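In Defense of the Utensil Holder on the Table

2020-05-02

I have eaten in a lot of kitchens on Rivadeneyra, and my favorite ones all keep the chopsticks out where you can see them. Drawers are fine for batteries. Chopsticks want to stand up!
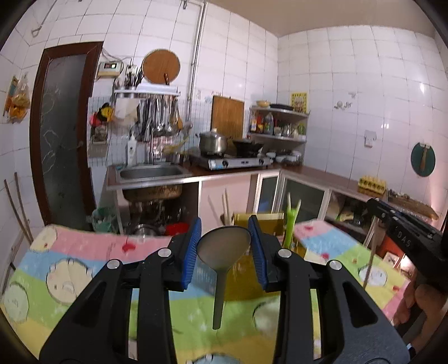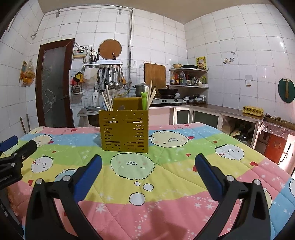

Olive-yellow holder, cheerful cloth, tiled kitchen.

My own holder cost me 9 dollars at Multico last October, and I would pay double for it now. A good one needs holes, and plenty of them - air gets in and water gets out. It also needs two sections, so the spoons don't end up buried in a thicket of sticks. Past that I really don't care what shape it is.

What I do care about is color. We are so timid with kitchens! People will pick out a gray counter and a gray floor and then buy a gray holder to match, and then they wonder why breakfast feels like a dentist's office. Put a loud green something next to your plain wood chopsticks. Get the tablecloth with the cartoon faces on it, the one you think is for kids (it isn't, or it doesn't have to be). I have had mine for 2 years and I still have a favorite face.

Setting the table goes faster this way, too. Everybody reaches in and grabs a pair while the rice is coming over, and the cloth gets wiped down after.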